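25/05/2026

Hemeck Opens Second Clothing Exchange for Families in Bakska

BAKSKA – Hemeck, the neighborhood charity that has been passing good used clothing from one family to the next for 13 years, is very happy to announce that its second clothing exchange is now open on Tanasarn Street, right next to the old Plurnon bakery.

Anyone who has raised a child knows how fast a drawer full of perfectly nice shirts can turn into a drawer full of shirts that no longer fit. Families are welcome to bring in whatever their children have outgrown and go home with the next size up, free of charge and with no forms to fill out. The first exchange served 277 families last year, and on Saturday mornings the line often reached the sidewalk, so we are more than ready for the extra room!
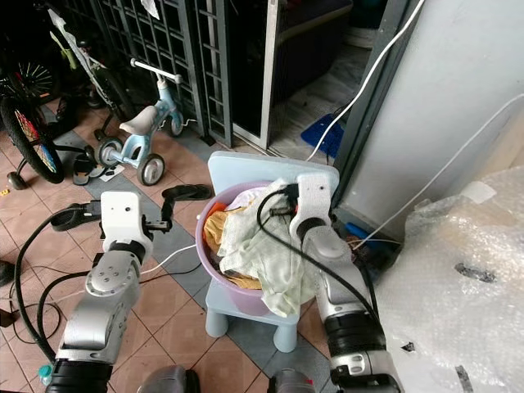

Laundry piled in a lavender basin on a child's chair.

We do ask that everything be washed before it is dropped off, and that socks come in pairs if at all possible. Winter coats are especially welcome, even now with summer on the way – last November we gave out 200 of them and still had 40 children on the waiting list.

The Tanasarn Street exchange is open Tuesday through Saturday, from 10 a.m. to 4 p.m., and strollers can come in through the side door. Larger donations, such as several bags from a school or a church, should be arranged ahead of time at the front desk. Our first location will keep its usual hours.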